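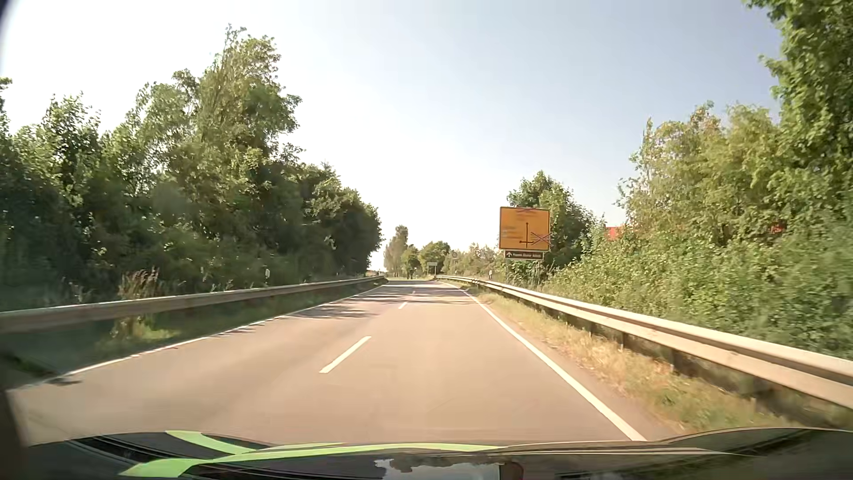

*Two lanes, a guardrail and tree shadows over both sides of the road.*

I have been meaning to write something in defence of the ordinary two-lane road for a good long while now, and the talk about widening the stretch between Vaklow and Mornberg has finally pushed me to sit down with a cup of tea and do it.

I should say at the start that I like getting places. I'm not one of those people who thinks everybody should go back to horses, and when my knees are sore and there are groceries in the boot I want to be home as much as the next person does. I've driven the four-lane highway past Drultton more times than I could tell you, and it does its job. But I couldn't describe one kilometre of it to you, not even if you offered me lunch.

The old road is another matter entirely. A painted dash down the middle, a solid line along each side, a rail, a bit of grass, and then trees (lots of trees, and not the sort that somebody planted in a row and watered with a truck). There's a place where the tall feathery grass comes up behind the guardrail and catches the afternoon sun, and I look for it every single time. My mother used to look for it too, or for one very like it, on the drives we took when I was small, and she'd say "nearly there" whether we were or not.

What I think we forget, when we talk about roads, is that people spend an awful lot of their lives on them. I worked it out once on the back of an envelope. My old commute was 9 kilometres each way, and over the years I did it I must have gone up and down that same bit of asphalt more than 3,050 times. That's a lot of hours to spend in a place, and we'd never say of a kitchen or a front porch that its looks didn't matter so long as you could get through it quickly!

Shade is the thing I'd miss most. Anyone who has driven west late in the day with the sun sitting on the bonnet knows what a kindness it is to come in under the shadow of some decent trees. The proposal would take out 300 metres of them on one side, and I've heard it said that they can be replanted. Well, yes, they can. I put in a maple the year I moved here, and I'm still waiting for it to throw enough shade for one lawn chair.

Now, I've listened to the other side, and some of it is fair. Passing is hard when you're stuck behind a hay wagon. The shoulder is thin, and I wouldn't want to change a tire there in January with the plough coming. If the money went to a couple of wide pull-outs and fresh paint on the lines, I'd be the first to cheer, and I'd happily put up with the flaggers and the delays while it was done. A good white edge line is worth more on a dark night than another lane, to my way of thinking, and it costs a great deal less.

The other argument is that we'd save time, and I do wonder what all of us are planning to do with it. The figure I've seen for the trip from here to Prieto is 352 seconds. I don't doubt somebody measured it carefully. I can lose that much looking for my reading glasses, and I generally do.

So I'm going to the open house with my envelope in my pocket, and I'm going to ask about the pull-outs, and the edge lines, and whether the rail could stay where it is. I'd be glad of company. If you've driven that road all your life and have never given it much thought, take it once more before then, a little slower than you need to, with the window down if the weather's kind. The coffee at the gas station on the Mornberg end is better than it used to be, too.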